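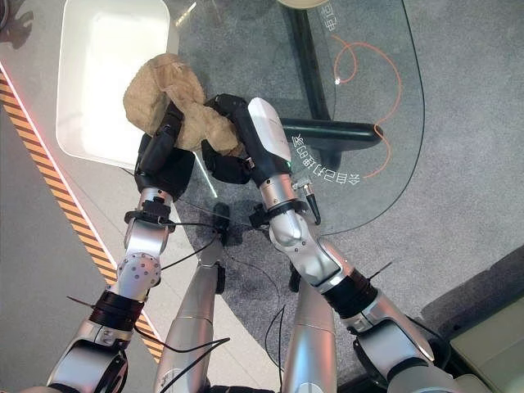
I read the November plan twice and I still don't see where the money goes. Irina's mail says everyone who signs up grows a mustache, or shaves their head, or wears a tan cloth tied on the arm, any old crumpled piece of tan cloth like the one in the picture, and that this "starts conversations" about shelters for families in Vadmont. Conversations with whom? Last year we had 30 people sign up and I was asked about it once, at a gas station.

Irina Filip wrote:

> Clesine will match whatever we raise, up to 950.
> All we need is for people to wear the cloth for the
> month and post a picture. Bogdan thinks we can get
> 445 sign-ups if the Stornotbridge office joins.

I like Bogdan, but that number is a wish. And a match only helps if somebody gives first - posting a selfie is free, and most people will stop there.

Before I put my name on it I'd want:

1. A sign-up page that asks for a donation, even a small one, on the same screen as the pledge.
2. A line from the shelter saying what they're short of. Anca talked to them in the spring and I never saw her notes.

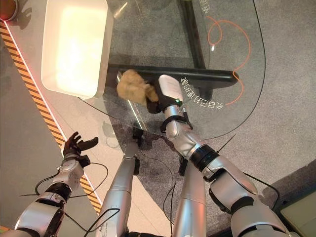
3. A total posted every week, including the bad weeks.

If we get those I'll do it, head shaved and all. If it's only the cloth, count me out and I'll send the shelter around 30 on my own.

Iulian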